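Mesport Building Users Group
Minutes, April meeting

Chair: Roksolana Tymoshchuk
Start: 6:30 p.m.

1. Previous minutes
Accepted with one correction: the Grillden invoice is 228 dollars.

2. Water use
The main meter shows 2,366 gallons for the period. The Clotorow submeter accounts for 171 gallons of that. The submeter on the east riser was not read. R. Tymoshchuk to get the reading before the next meeting.

3. Backflow valve
Annual test is due. Bhutto quoted for the test and a replacement check spring. Quote accepted. Water to the east riser will be off during the work.

4. Hot water
Kitchen tap measured 38 degrees C at the outlet, below the set point. Mixing valve to be inspected at the same visit.

5. Supplies
Clear plastic bins and a blue sponge are on the wooden table. 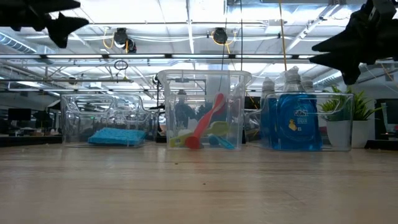 Will the shutoff affect the restrooms? Only those on the east riser; the west side has its own supply.

6. Other business
Pipe labels in the boiler room are faded. New labels to be ordered.

Closed 7:15 p.m.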